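Small Kitchen Appliances, Handout 4: The Toaster Oven
Bożena Urbańczyk
Vurville Adult Learning

12 Shares 3 Comments

OK, so last time we got through kettles and slow cookers, and a few of you stayed after to argue about air fryers (we'll get there, I promise!). This handout covers what I said about toaster ovens, plus the bits I skipped when we ran out of time. Bring it with you in week five, we'll be using the table on heat settings from Handout 3 again.

Where to put it

Most of the trouble people have with a toaster oven starts with where it sits. I kept mine jammed in the corner under a cabinet for years, with the bread box pushed up against one side, and the underside of that cabinet went a sort of caramel color. Give it air on both sides and behind, and as much as you can on top. Your manual will have a distance in it. Please go look it up before next class, because they differ and I don't want you using my number for your oven.

Then there's the door. Almost everybody measures the oven with the door shut! Measure the depth again with it open all the way, and then stand there and pretend to take out a hot tray. Can you do it without leaning over the glass? When I had my place on Femgate I could only reach in from one side, and I burned my forearm in the same spot twice.

And don't use the top as a shelf. I know. It's flat, it's right there, and the mail has to go somewhere — but it gets hot and it stays hot for a good while after the bell.
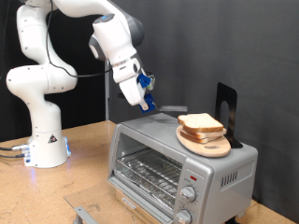

Back to the rack, which was the part we rushed. On a drop-down door, you open it all the way before you touch anything inside. All the way, until it stops. A half-open door wants to swing one way or the other, and it'll pick the moment you've got a pan of cheese toast in your hand. Don't rest the pan on the glass either, even for a second while you hunt for a trivet. Put the trivet out first.

The rack itself should slide without a fight. If it sticks, take it out when everything is cold and wash it in the sink like any other wire rack, hot water and dish soap, then dry it properly. Check you've got it back in the right way up. Lots of racks have a little bend or lip at the back to stop them from sliding right out, and if yours is upside down, the stop won't do its job.

Somebody asked about rack height. Lower for anything tall or anything that needs to cook through (a potato, a small chicken leg), higher for browning. If you only have one height, you can get most of the same effect with a shallower pan.

Crumbs and foil

Empty the crumb tray. I empty mine every Sunday-type morning, meaning whenever I'm being slow with my coffee, and I still get a small heap. Old crumbs smoke, and greasy ones can catch.

Foil is a longer story. Some manuals forbid it on the bottom, some allow it in certain places, and you have to go by yours. What I can say for all of them is keep it well clear of the heating elements and don't cover any vents. If you've got a cheese problem, use a small sheet pan.

The glass wants a damp cloth and a bit of baking soda paste, left on while you do something else. No scouring pads, and no cold water on hot glass!

Power

Ask me about this again if you missed it, I went fast. These things draw a lot. Read the label on yours and write down the watts. Plug it straight into the wall, no extension cord, and don't run it on the same circuit as the kettle unless you enjoy visiting the breaker box.

For next time

Write down the depth of your oven, door shut and door open.
Find the page about clearance in your manual.
Make one slice of toast on each setting and bring me your notes (you can eat the toast).

91 views Share this handout Comments (3)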